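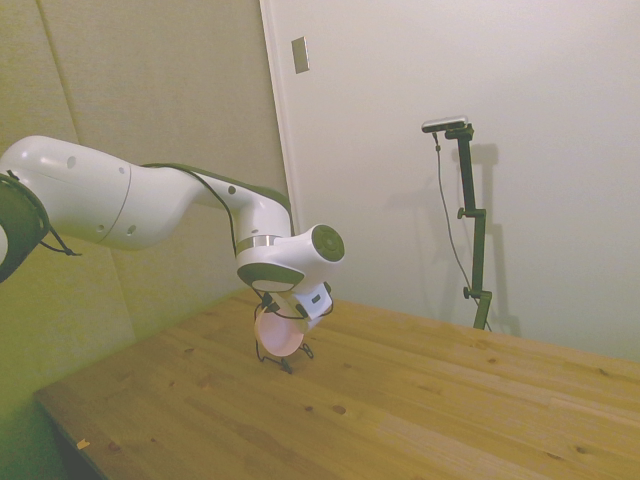
Pale wood, this month's subject

Hello again from a very dusty kitchen. I promised back in February that I'd write something on looking after wooden tables, and then the garden took over, and then the roof, so it's August and I've finally got round to it.

The table that set me off is my aunt's old one, which came to us from Wamport in the back of a van with a duvet round it. It's pine, it had been varnished by somebody in a hurry, and by the time we got it the varnish had gone the colour of weak tea, except for one neat square where the bread bin used to live. I asked for a price to have it stripped and refinished and the answer was £605. I said I'd think about it. What I thought was no!

So I did it myself, over 5 evenings, and I'd do it again (ask me in a year). The sanding is the dull bit. I started far too coarse and left scratches going across the grain, which I only saw once the light came in low after tea, and then I had to go back over the whole top with the grain this time. If you take one thing from this, look at your table sideways with a torch before you put anything on it. I finished with 400 paper, probably finer than a kitchen table needs, but it felt lovely and I'd already bought the pack.

Then oil or varnish. I know people have strong feelings. Varnish is less bother from week to week, and you can leave a wet glass on it while you answer the door. Oil wants topping up, but when it gets a mark you can rub that one patch down and oil it again, and with two teenagers doing homework in biro that swung it for me. I got a tin from Zarkolora, the little shop behind the library, and put on two thin coats. My first coat wasn't thin. It stayed tacky for days and picked up every cat hair in the house. Wipe off more than you think you should, and please lay your oily rags out flat outside to dry, don't leave them screwed up in a bin, they can heat up and catch fire. 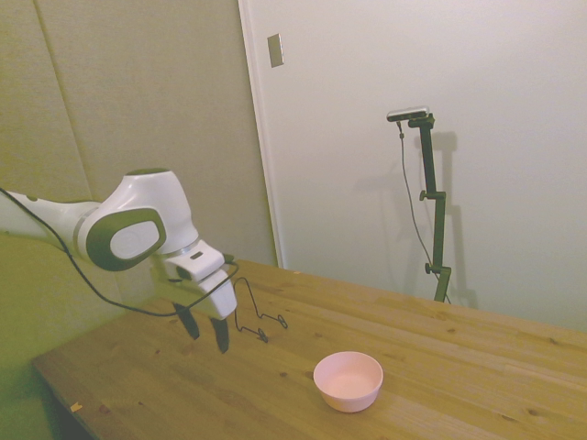
Barnabás Hegyi wrote in after I mentioned all this last time, to say I should stop fussing and just use soap. He has washed his bare pine with soap flakes and warm water for years, lets it dry with the windows open, and reckons a few rings from coffee cups do a table no harm at all. He did admit to one accident with beetroot.

I'm tempted, I must say. I've got a bedside table I haven't touched yet and it might get the soap treatment, so I'll report back.

A couple of you also asked about lemon juice on ink stains. I tried it on the underside first and it left a pale blotch and most of the ink, so I went back to sanding. If yours worked, tell me what you did. The next letter is on chairs that wobble, and I have four of those.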